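3.2 Angler interviews and landing records

Interviews were held at the Drurkeo landing from April to the end of the season. Boats were met at the ramp as they came in, and one person from each boat was asked for the hours fished, the number of lines in the water, the bait or lure used and the number of fish kept or let go. In all, 700 trips were recorded. Trips of less than 2 hours were left out of the catch rate figures but kept in the count of effort.

Length was measured to the fork of the tail on a wet board. When a boat landed more than 30 fish of one species, only the first 30 taken from the box were measured and the rest were counted. Released fish could not be checked, so the numbers given by anglers were used as they stood. Kauppinen and Wieser used the same rule in their earlier work on the Komport shore fishery, which allows the two sets of catch rates to be compared.

Ramp interviews miss anglers who fish from the bank. A second set of interviews was therefore done on foot in the town, along the streets leading down to the water (Figure 2).
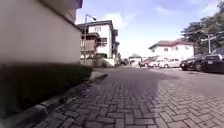

Vol. 17, No. 2

Figure 2. Paved street in the town.

Bank anglers were asked the same questions as boat anglers, apart from the one on number of lines, which was replaced by number of rods. Many had not finished fishing when they were stopped. For these trips the catch up to the time of the interview was divided by the hours fished up to that time, and the trip was marked as incomplete. Complete and incomplete trips were first treated apart and then pooled where the mean rates did not differ.

Charter trips sold through Clorent and Geagea were entered under a separate code. Their skippers keep a logbook, and the logbook entry was used wherever it disagreed with the interview.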